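Vundier peel and stick brick panels – review after one kitchen and half a hallway

Bought these for my mom's rental kitchen. 260 bucks all in, that's panels plus the Genine primer they tell you to get. Writing this fast before I forget the annoying parts.

Background. Mom (Dolores) had the same beige tile since forever, landlord said fine to cover it as long as it comes off again. She wanted brick. I wanted anything that didn't need grout. So, fake brick with the grout lines already in it.

Ordering was easy, delivery slow. Box got here with one corner crushed, two panels dinged, Vundier sent replacements without any fuss. Points for that. Instructions are one sheet, small print, and the drawings are useless. Watch somebody's video instead.

Prep. Wash the wall with dish soap, rinse, let it dry overnight. I skipped the overnight part behind the stove and had to redo it. Degrease twice if anybody in the house fries food. The Genine primer smells strong, open a window, and don't bother with a good brush. It goes on milky, dries clear, gets tacky.

Cutting. Utility knife, metal ruler, new blade every few panels. They say scissors work. Scissors do not work, you get a chewed edge. Outlets took me longer than the whole rest of the wall. Make a cardboard template, trace it, cut it a hair small, then shave. 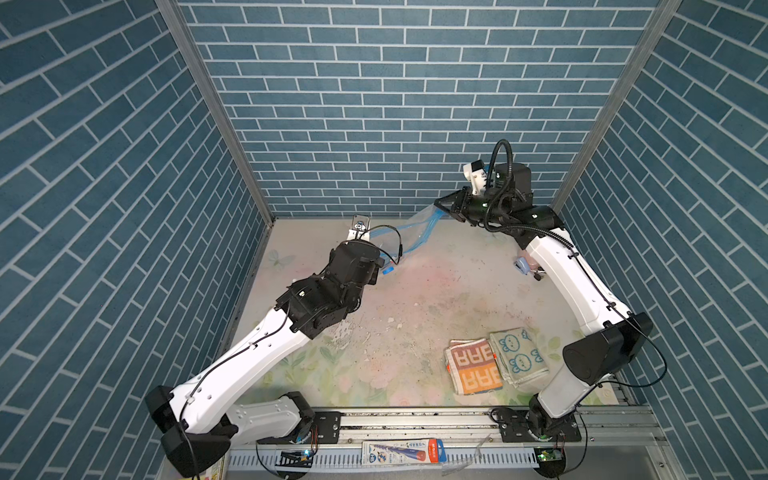

Color was the big argument. Mom wanted the plain red, my sister Hazel said gray, and I kept pushing blue. Hazel thought blue would look like a public pool. But blue brick with light gray lines, like on those three walls, is a pretty friendly color and it doesn't read as pretend the way the red does. The red sample had a pinkish thing going on under the kitchen bulb. Get samples!! They charge a little for them and take it off your order later. We went blue, Hazel has come around, mostly.

Lining up. First row has to be level or you're sunk. Don't trust the countertop, ours slopes. Pencil line, level, then start from the middle and work out. You can peel a panel back and move it maybe once, after that the corners go limp and won't hold. Inside corners are where it looks cheap or good. I wrapped the first one around and it bubbled. Next one I cut flush and carried the rows across so the lines met, much much better. Press hard with a rolled up towel. The plastic squeegee in the box scratched the finish so that went in the trash.

Heat. Behind the stove it's held up so far but I keep the big pots on the front burners. Wouldn't go anywhere near a gas flame with it.

Cleaning. Tomato sauce wipes off. Turmeric doesnt, you get a yellow shadow. Grease sits down in the lines a bit, old toothbrush gets it out.

Compared to Fakska, which I used in my own bathroom – Fakska is thinner, cheaper, and easier to bend, but you can feel every bump in the wall through it. Also the pattern repeats so often it makes you dizzy. Vundier hides a bad wall way better. Costs more. Worth it for a kitchen, probaly not for a closet.

Removal, I only tested one scrap in the pantry. Hair dryer, slow pull, left some gum that came off with cooking oil. Took a tiny chip of paint with it too. Ask me again when she moves out.

Would I buy again, yes. 3 stars out of 5 for the instructions and that squeegee, more like four and a half for the panels. Order one extra box, they take back unopened ones.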